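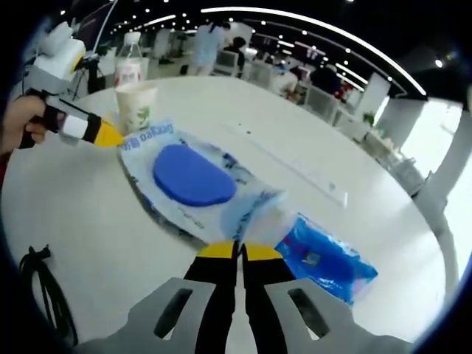

Wipes on the big round table, with the little blue packet beside them.

From: Selina Ammann
To: Premthorpe Housekeeping list
Date: 3 September 2021
Subject: Re: wipes again, and the white table

Hi all,

Negin wrote:

> Hello everyone, a couple of things from my turn on the
> tidy-up this week.
>
> First, can we agree on one kind of wet wipe? I opened the
> supply closet and found half a pack of this, a third of a
> pack of that, and one with the lid stuck open that had gone
> stiff as cardboard all the way down. I threw that one out.
>
> Second, the round white table. It marks if you so much as
> look at it. I wiped it down twice and there were still specks
> in the middle. Is there something people use on it that I
> don't know about? Severino said vinegar, Esmaeil said
> absolutely no vinegar, and I left them to it.
>
> Third, cups. Please.
>
> Negin

OK, I have opinions about all three of these, so get yourself a coffee (and then see the bit about cups).

Wipes first. I vote for the soft packs with the hard flip-top lid, like the one in the photo at the top. It's a white and light blue pack with a rounded blue plastic lid in the middle, and the lid is the whole reason I like them. The ones with just the peel-back sticker are fine for a week, and then the sticker picks up fluff and stops sticking and you get exactly what Negin found in the closet. I can't give you a proper brand name, I'm afraid. The part of the lettering I can make out in the picture says "geekao" and the rest is in Chinese characters, so if anybody reads Chinese and wants to look at the pack and tell us what we should be typing into the search box, I'd be so grateful! Amirhossein, didn't you order the last lot? If you still have the receipt in your mail somewhere, that would save us all the detective work.

If we can't get those, the Folero ones from the store on the corner are OK. They're a bit wetter than I like and they smell of fake cucumber, but the lid shuts. I would rather not go back to the Olletero tubs. Yes, I know they were cheaper. You pull one and eleven come out, and then you stand there trying to poke ten of them back down the hole with one finger. I did that all through February and I'm done.

One more thing on wipes and then I'll stop. Could we store the packs flat with the lid up? Somebody (I have my suspicions, Esmaeil) stands them on end in the closet so more will fit, and all the liquid runs down to one side. You open a new pack and the first few wipes are like tissue paper. If you do find one like that, lay it down overnight on the dry side and it mostly comes back.

Also, the small packets. There's a shiny blue one on the table in the photo, next to the wipes, and I can't read what it says on the label. We seem to collect these. I've got a drawer at home that's the same, little packets of who knows what that come along with other things and never get used. My suggestion is a shoebox on the second shelf of the closet. Anything small in a packet goes in there, and when the box is full we go through it together and throw out whatever we can't identify. I have a shoebox. I'll bring it.

Now the table. I love that table, and I will fight for it. You can get a whole group around it and everyone can reach everything, and there are no corners to bang your hip on (the old Ghaffari desk got me every single time, same hip). But Negin is right that it shows everything. White tops do. I looked at the picture again and sure enough, there are small dark specks near the middle, which is the spot you can't reach without leaning your whole front across it. My system is to do the middle first, then walk around the outside and pull the dirt toward me in strips. If you start at the edge you end up leaning on the part you just cleaned, and then you've got a sleeve print.

On vinegar, I'm with Esmaeil. I don't know what the top is made of, so I wouldn't put anything sour on it until we do. I've used plain warm water with one drop of dish soap, then a dry cloth straight after, and it's come up fine. The dry cloth matters more than whatever you put in the water, I think. For specks that won't budge I lay a wet wipe over them, go and do the sink, and come back. By then they usually lift with a fingernail. No scrubby sponges, please, the green side will dull it.

There's also a thin gray line that runs across the top toward the right in the photo. I can't tell from the picture if it's a seam or a mark, and I've never paid attention to it in person. If it's a seam, then let's not pour water anywhere near it. Severino, you're the one who is good with furniture, could you run a thumbnail along it next time you're in and report back?

And cups. Oh, the cups. The picture has a paper one, white with green printing on it, over at the far side with a water bottle right behind it. I'm not pointing fingers, I drink out of the paper ones too. But could we write our names on them? There's a marker on a string by the kettle, and it's been there for ages. A cup with a name on it gets used all day, and a cup without one gets replaced four times because you can't remember which was yours. Same with bottles. When I'm on tidy-up, anything without a name gets emptied and goes in the recycling at the end of the day, caps and all, so consider yourselves warned.

So, what I need back from people:

Amirhossein - the name of the wipes, or the receipt
Severino - the gray line
Esmaeil - lids up, packs flat, thank you
Everybody - names on cups and bottles

I can do the next order myself if someone tells me what the closet limit is these days. I'll pick up a couple of decent dry cloths at the same time, because the one under the sink has reached the point where it puts dirt on. I'm washing it tonight, but I don't have high hopes.

Negin, thanks for throwing out the stiff ones. I'd been walking past that pack for weeks and pretending it was somebody else's problem.

Selina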